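Plants and Tables, Winter Album

Noemi Kowalczyk
Feb 7, 2026

Welcome to my small gallery. I keep this page for the tables and the plants in our shared workroom in Omthorpe, where I have rented a desk for 4 years. At first I wanted only to show my sister how the room looks, but then other people from the house asked for the address too, so now I try to write it more carefully.

The room has its windows on the north side. In winter the light is soft and does not stay long, and the color of the wood changes a lot during one afternoon. I like this very much, although it is not easy for the plants. In February I water them less than in summer, and I turn the pots a little every time I pass.

The big table came from a school that was closing. Alia found it, and four of us carried it up the stairs, with two stops for rest. We sanded the top for a whole weekend and finished it with oil from Custach, a small shop near the station that sells paint and brushes. The oil smelled strong in the first days, but it brought out the orange in the grain, and I never wanted to put a tablecloth on it after that.

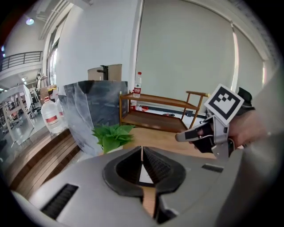

For the green plant I must thank Mrs. Sorensen from the first floor. She gave me 15 cuttings in a jam jar when she moved to her daughter's, and I gave most of them away when they had roots. I had no experience with climbing plants before. She told me to cut the long stems without fear, and to put the cut pieces back into the same pot, so that it becomes full and bushy. It was good advice. The leaves have the shape of a heart and they are a bright, fresh green, and they look very nice next to the warm wood.

A white pot was my choice. Alia wanted a blue one, and we discussed it longer than such a question needs.

About the care of the table, because I was asked by two readers: I wipe it with a cloth which is almost dry, and I oil it again every spring. Under a pot I put a saucer or a piece of cork. One time I forgot, and the ring stayed in the wood until I sanded it away. Dark marks from tea are easier, they come out with a little soap if you are quick.

Next I would like to add the shelf by the door, where the small ferns stand. It is still waiting for its second coat of paint. If you have cuttings to exchange, please leave me a note in the mailbox downstairs, number 18.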